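ダイレクトティーチと遠隔操作で作業を教える手順(卓上アーム編)

ケーブルを固定したアームで、黒い円筒の上にグリッパを位置決めする。

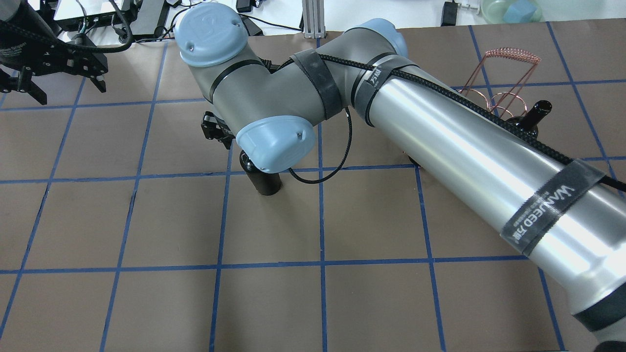
青いテープで区切った作業面と、円筒の真上にきたグリッパ

このページでは、卓上のアームに「物をつかんで別のマスに置く」作業を教えるときの手順をまとめます。アームを直接手で動かして教える方法と、操作用の小型アーム(以下、リーダー)で離れて動かす方法の2通りを扱います。記録ソフトはSkesturaを前提にしていますが、ほかのソフトでも流れはほぼ同じです。ロボットの据え付けと通信設定は済んでいるものとします。

1. 作業面の準備

天板にマスキングテープなどで格子を引きます。きれいな等間隔でなくてもかまいません。格子は人間が物の置き場所を揃えるための目印で、ロボットの座標とは関係がありません。線が多少曲がっていても記録には影響しないので、貼り直しに時間をかけないでください。

マスには手前の列から番号を振り、紙に控えておきます。天板に直接番号を書くとカメラに写り込み、学習時に余計な手がかりになります。

テープの色は天板とはっきり違うものを選びます。天板が茶色なら青が見やすく、白い天板なら青か緑が無難です。光沢のあるテープは照明を反射するので避けます。

2. ケーブルの取り回し

手先まで行くケーブルは、面ファスナーのバンドでリンクに沿わせて留めます。留める場所は関節のすぐ手前と、リンクの根元側です。関節をまたぐ部分には必ず余裕を持たせてください。

余裕の量は、各関節を可動範囲の端まで手で動かして確かめます。途中で突っ張るようなら足りません。逆に手首のまわりの輪が大きすぎると、つかむ対象に引っかかります。手先を一番低い位置まで下げ、輪が天板に触れないところで留めます。

バンドは締めすぎないこと。編組チューブがつぶれるほど締めると、中の線が傷みます。

3. 手で動かして教える

Skesturaの画面で対象のアームを選び、「フリー」に切り替えます。切り替えの瞬間にアームが少し沈むことがあるので、先に前腕を手で支えておきます。

(1) 開始姿勢に戻す。
(2) 記録ボタンを押し、2秒待つ。
(3) 手首の手前を持ち、対象の真上まで動かす。
(4) いったん止める。
(5) まっすぐ下ろし、グリッパを閉じる。
(6) 同じ高さまで持ち上げ、置き先のマスへ運ぶ。
(7) 下ろして開き、真上に抜く。
(8) 開始姿勢に戻して記録を終了する。

(4)で止めるのは、横移動と下降を分けるためです。斜めに近づくと、背の低い円筒は指先で倒れやすくなります。慣れてくると省略しがちですが、最後まで同じように止めてください。

持つ場所は毎回同じにします。グリッパの指やケーブルを持って動かしてはいけません。また、この方法では人の手がカメラに写るため、画像を使う学習にはそのまま使えません。経路を記録したあと、同じ経路を再生して画像だけを撮り直します。再生時は対象を最初のマスに戻し忘れないようにします。

4. 遠隔操作で教える

リーダーにはHatovを使います。リーダーとアームの姿勢がずれたまま接続すると、アームが急に動きます。画面に出る関節角の差がすべて3度以内になってから「追従」を押してください。

操作者は、アームと作業面の両方が見える位置に座ります。カメラ映像だけを見て操作すると奥行きがつかみにくく、下降が深くなりがちです。ただし、学習させるモデルが映像しか使わない場合は、映像だけでも作業できるかを先に何本か試します。人が映像だけでできない作業は、モデルにも難しいと考えてください。

速度は普段の手の動きより遅めにします。つかみ損ねたときは、その場でやり直しても、記録を破棄してもかまいませんが、どちらにするかを始める前に決めておきます。やり直しを含む記録には、メモ欄に「再試行」と書きます。

両腕の構成で片方しか使わない場合も、使わない側のアームは退避姿勢で保持しておきます。電源を落とすと手先が下がり、作業中のアームと干渉するおそれがあります。

5. 物の配置を変える

同じマスからばかり始めると、その場所でしかつかめないモデルになります。開始マスを8か所選び、順番に回します。マスの中でも中央、手前寄り、奥寄りと少しずつずらします。

棚やラックなど、つかまない物も作業面に置いておく場合は、アームの肘が当たらないか確認します。手先に気を取られて、肘の側を見落とすことがよくあります。周囲の物を動かしたら、動かした時点で記録のフォルダを分けます。

6. 記録の確認

その日の分が終わったら、Birkettで再生して次の点を見ます。

・記録の頭と終わりに開始姿勢が入っているか
・グリッパの開閉信号と映像がずれていないか
・途中で対象が画面の外に出ていないか
・フレーム抜けがないか

1本が2000フレームを超える記録は、途中で迷って止まっていることが多いので、目で見て残すかどうか判断します。長いというだけで捨てる必要はありません。

7. うまくいかないとき

フリーにしても動きが重い:手先の重量設定が、グリッパ交換前の値のままになっていないか確認します。

追従中に手先が細かく震える:リーダー側のゲインを一段下げます。それでも直らなければ、手首のケーブルが突っ張っていないかを見ます。

閉じてもつかめない:対象の表面が滑る場合は指先のゴムを拭きます。高さが足りない場合は、下降の終点を下げて記録し直します。

関連記事
・Skesturaの初期設定と関節角の確認
・Hatovリーダーの組み立て
・Birkettで記録を切り出す
・Iltaグリッパの指先交換
・作業面の照明とカメラ位置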